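Cable ties, and where not to put them

Most cable faults are not faults in the cable. Girish Shukla, who has run the repair bench at Cirillo in Groltport for 20 years, keeps the failed lengths in labelled bags, and the break is usually within a hand's width of a clamp. The copper is sound everywhere else.

The cause is bending. A strand that flexes over a long, gentle curve is barely strained. The same movement forced into a short section next to a tight tie will harden the metal until it cracks. The outer jacket often looks perfect, so the fault comes and goes and is blamed on the plug.

Shukla's rule is a bend radius of at least 6 times the outside diameter for a cable that stays put, and more for one that moves. Makers print their own figure on the data sheet, and that figure wins.
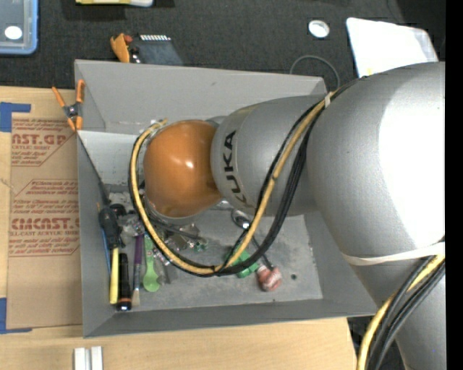
Yellow and black cables in a wide loop beside a KUKA arm.

Slack is the cheap remedy, but it has to be the right amount. Too little and the clamp takes the load; too much and the loop snags or rubs on an edge. Loredana Longo, who wires stage lifts for Kisivura, moves the lift by hand through its full travel before she fixes anything, then ties the cable at the two points where it moves least.

She also avoids nylon ties on anything that flexes. Hook-and-loop straps grip over a wider area and can be reopened -- useful when one line in a bundle has to be replaced. Of 103 cables she refitted in this way last year, two have come back, both with damaged connectors.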